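Flat packaging

Flat packaging is the branch of packaging concerned with shallow boxes, sleeves, trays and folders, in which the height of the container is small in relation to its length and width. It is used for stationery, printed matter, textiles, confectionery, jewellery, photographic prints and a wide range of small household goods. The term covers both rigid boxes, which are delivered in their finished shape, and folding cartons, which are supplied as creased blanks and erected by the packer.

Terminology

The vocabulary of the trade varies between countries and between individual firms. In Australian usage, a rigid box (also called a set-up box) is one made from heavy board that has been cut, scored, cornered and then covered with paper or cloth. A folding carton is made from lighter board and holds its shape by means of tabs, locks or glue. A shoulder box has an inner wall over which the lid closes, leaving a narrow band visible between lid and base. A drawer box, sometimes called a matchbox style, consists of a tray that slides within an open-ended sleeve.

The measurement of a box is conventionally given as length, width and depth, in that order, and refers to the internal dimensions unless stated otherwise. Confusion between internal and external measurement is a common source of dispute between suppliers and customers, and standard order forms in the trade generally require the basis of measurement to be written beside each figure.

History

Shallow boxes of wood, bark and lacquer were in use long before the manufacture of paperboard. The modern flat box developed from the paper-covered containers produced by hand for hatters, glovers and apothecaries. These were made to order in small workshops, often by the same people who bound books and ruled ledgers, and the tools of the two occupations remained closely related. Bone folders, pasting brushes, shears and weighted presses were common to both.

The spread of mechanical cutting and creasing in the nineteenth century altered the economics of the trade. Once a blank could be cut and creased in a single operation, cartons could be shipped and stored flat, and the cost of warehousing fell accordingly. Rigid boxes continued to be made for goods in which presentation was considered part of the value.

In the Borkora district, box making grew up beside the printing trade. The Baluyot works, the largest of the district's employers, began by covering boxes for a neighbouring haberdasher and later supplied stationers throughout the region. Its surviving order book lists 281 patterns, of which a substantial share are flat boxes for handkerchiefs, writing paper and gloves. The historian Marites Mercado has used the order book to trace changes in the preferred proportions of glove boxes, which became shorter and wider over the life of the firm.

Materials

Greyboard, made largely from recovered fibre, is the usual core of a rigid box. It is stable, inexpensive and readily scored, but its surface is too coarse to be left exposed in finished work. Covering papers are selected for colour, tear resistance and behaviour when pasted. Papers stretch when damp and contract as they dry, and most of the expansion takes place across the grain. For this reason the grain of the covering paper is normally aligned with that of the board, so that the panels remain level.

Dark coverings present particular difficulties. Black and navy papers show scuffs, adhesive marks and finger oils more readily than pale ones, and finished boxes in these colours are commonly handled on clean paper and interleaved with tissue before being packed for transport. Dyed-through papers are favoured over surface-coated ones where edges are likely to wear, as a worn edge on a coated sheet exposes a paler core. 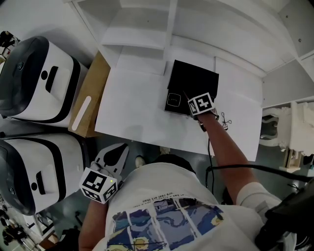

Why are rigid boxes more expensive than folding cartons?

Rigid boxes use heavier board, require more separate operations to make, and take up their full volume in storage and freight, whereas folding cartons can be stacked flat until they are needed.

Construction

The making of a rigid flat box begins with the cutting of the board. The base and lid are cut as separate blanks, the lid being slightly larger to allow for the thickness of the walls and the covering. Each blank is scored along the fold lines to part of its depth, and the corners are removed. The walls are then raised and the corners secured with paper tape, a step known as staying.

Covering follows. The paper is pasted, the box is centred on it, and the paper is drawn up the walls and turned over the rim to the inside. Air trapped beneath the sheet is worked outward from the centre with a brush or folder. In a flat box the top panel is large in relation to the walls, and any bubble or ridge in it is conspicuous. Inspection under a low, raking light is the customary means of finding such faults.

Fit between lid and base is governed by the clearance allowed at the cutting stage. A close clearance gives a lid that descends slowly as air escapes, a quality sought in presentation boxes, but it also increases the risk of binding in humid weather. Thumb cuts, which are small semicircular recesses in the lid wall, make a close-fitting lid easier to remove.

Production and trade

Run lengths differ considerably between hand and machine work. At Zorkcombe, where a single semi-automatic line was in operation for many years, the standard order was 3,000 boxes of one size. A delivery record cited by Jomar Layug in his study of the local trade shows 2,797 boxes accepted against an order of 3,000, the balance having been rejected for warped lids. Layug attributes the fault to board stored near an exterior wall.

The firm of Pestimov, a later entrant, specialised in drawer boxes and adopted a limited range of stock sizes. Customers were offered a choice of covering and label but not of dimension. The arrangement reduced the number of cutting formes that had to be kept and shortened delivery times, and a comparable system was afterwards taken up by several smaller makers.

Storage and conservation

Flat boxes are widely used in libraries, archives and museums to house prints, drawings and textiles. Boxes intended for this purpose are made from board that is free of acid and lignin, and metal fittings are generally avoided where they may come into contact with the contents. Shallow boxes are preferred for works on paper, as the weight of a deep stack can damage the items at the bottom.

Boxes should be stored horizontally, fully supported on the shelf, and kept away from exterior walls, heaters and direct sunlight. Labels are best placed on the short end of the base, where they remain visible when the boxes are stacked and cannot be separated from the contents by an exchange of lids.

See also

Bookbinding
Folding carton
Greyboard
Paper grain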